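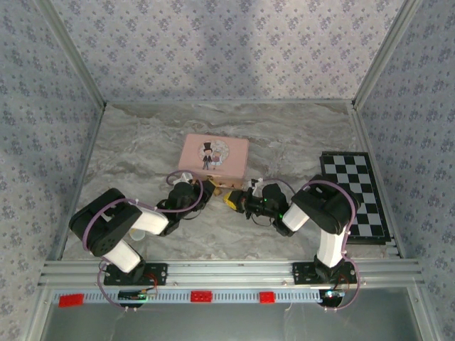 Heiðrún Hjaltadóttir wrote on Monday:

> Hello everyone, I have been reading the list since the winter but this is my first time posting. In May I brought home a Lernberg light coach, body by Fuentealba, chassis number 903. The engine runs sweetly on the flat. On any long hill it starts to cough after a few minutes, and if I keep my foot down it dies altogether. I let it sit, it starts again, and off we go until the next hill.
>
> I have cleaned the carburetor twice (it is the Funano, with the glass bowl) and put in new plugs and points. The seller told me it was "only vapor lock, they all do it." Do they all do it? I would hate to live with something I could fix.
>
> My second question is about the door. The folding door on mine hangs low at the front leaf and scrapes the step. The hinges don't look worn to me. Is there an adjustment I am missing?
>
> And third, if anybody knows anything at all about where 903 spent her working life I would be so happy to hear it. There is a ghost of lettering under the side paint which I think ends in "side."

Heiðrún, welcome, and what a nice way to start my week, reading about a coach I had given up for scrap. I'll take your questions in the order that suits me, so the history comes first.

I am nearly sure your "side" is Clustside. The Clustside line ran three of the Fuentealba coaches between the depot and the lake, and I rode on them as a boy, usually standing up front where I could watch the driver double-clutch on the grade. My uncle kept one of their old route books, and 903 is written inside the cover in pencil along with two other chassis numbers. One of those two burned. The other went to a church camp and then to a farmer, and it was past saving when I finally got to it, though I did come away with a pair of window cranks and a very sore back. The third was always a question mark, and now you tell me you've got her in your garage! If you can bring yourself to do it, take some very fine wet paper to a small patch low on the left side, behind the rear wheel. Clustside coaches had a dark green skirt with a narrow cream line over it. Go slowly and stop when you see color, and please take a snapshot of it for the list.

Now the hills. No, they do not all do it. Mine doesn't, and I've had her up the old lake road in August with 30 people aboard, a good many of them well fed. I did have your exact trouble the first two summers, and I blamed vapor lock too, and I wrapped the fuel line in everything short of my wife's good towels. What I had in the end was a plugged pickup in the tank. There is a little screen on the bottom of the pickup tube, and fifty-odd years of rust flakes had settled against it. On the flat the engine sips, and enough gets past. On a hill it wants a real drink and can't have one. Then you stop, the flakes drop away, the bowl fills back up, and you start thinking you imagined the whole thing.

Before you drop the tank, try this. Pull the line off at the pump, put a length of clean hose on it, and blow back gently toward the tank with the cap off. You ought to hear easy bubbling. If you have to puff your cheeks out, that's your trouble. Do it outdoors, with the engine cold and the battery disconnected, and don't let anybody wander over with a cigarette. Also look at your glass bowl just as she begins to cough. If the level is dropping, it's supply. If the bowl stays full, I'm wrong and you should look at the coil, which can act up the very same way when it gets hot.

If the tank does have to come out, the rear strap bolts go up through the floor under the last seat. I spent an entire Saturday lying on my back looking for the nuts before I lifted the linoleum and found them staring at me. I had my tank boiled out at a radiator shop and paid $175, and that included soldering up a pinhole I hadn't known about. Change the oil every 500 miles the first season too. It has nothing to do with hills, but these engines carry a lot of old sludge and you'll be glad you did.

As for the door, your hinges may well be fine. The whole weight of the thing hangs from a pivot at the top front corner, and under the pivot is a brass washer that wears thin as a dime. There is an adjustment of sorts. Take off the small cover plate over the door (four screws, and the one nearest the windshield is always frozen) and you'll find a threaded collar with a locknut. Have a friend lift the front leaf with a piece of two-by-four while you turn the collar up. If you run out of thread before the door clears the step, you need the washer. I turned mine from bar stock and I have a couple left over, so send me your mailing address off the list and I'll drop one in an envelope. No charge. You can pay me back with a picture of that green paint.

One more thing and then I'll let everybody get back to their supper. Somebody asked last month whether the Fuentealba bodies used the same rubber around the rear window as the plain Lernberg ones. They don't, the Fuentealba channel is narrower, and the other kind will fight you the whole way around and then leak anyway. I still have the short piece I cut off mine, if anyone wants to match it at a supplier.

Do write back, Heiðrún, and tell us what the bowl does on the hill. And if the route book would interest you, I can copy the pages that mention the lake run. My uncle's handwriting takes some getting used to.

Warm regards to all,
Walt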